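Household robots still slow at sorting and tidying, Ristosham trial finds

RISTOSHAM – Machines can now do a fair share of the small jobs in a stockroom or a kitchen, but they are slow at it and still need a person close by, according to results released in October by Liltis, a firm that tests automation for retailers.

The company logged 1,242 attempts at everyday chores, including bagging groceries, folding towels, standing bottles upright and putting boxed goods back on a shelf. The machines finished 785 of them without help. The rest were stopped by staff or given up after a time limit of 3 minutes.

Boxes and other stiff items caused the least trouble. Soft packaging was the hardest, and clear plastic came next. Grippers often closed too early on a bottle or pushed it over while reaching for the one behind it. Towels were folded in most attempts, though few came out neat enough to put on display.

Stedby, a home goods chain that paid for part of the work, said it has no plans to put the machines on its sales floors this year. It may use them after closing time to return stray items to the right aisle – a job that now takes two workers most of an evening.

Clegg, which makes one of the grippers tested, said its next model will have softer fingertips and a better sense of how hard it is squeezing. The company expects to have it ready in the spring.

Liltis will run a second round of around 2,000 attempts over the winter, adding dish loading and wiping counters. Results will be published on the company's website.
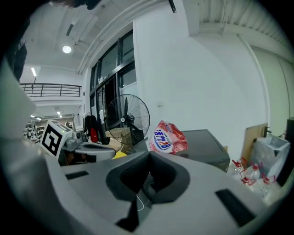

Two grippers, with bottled water, a fan and a cardboard box behind them.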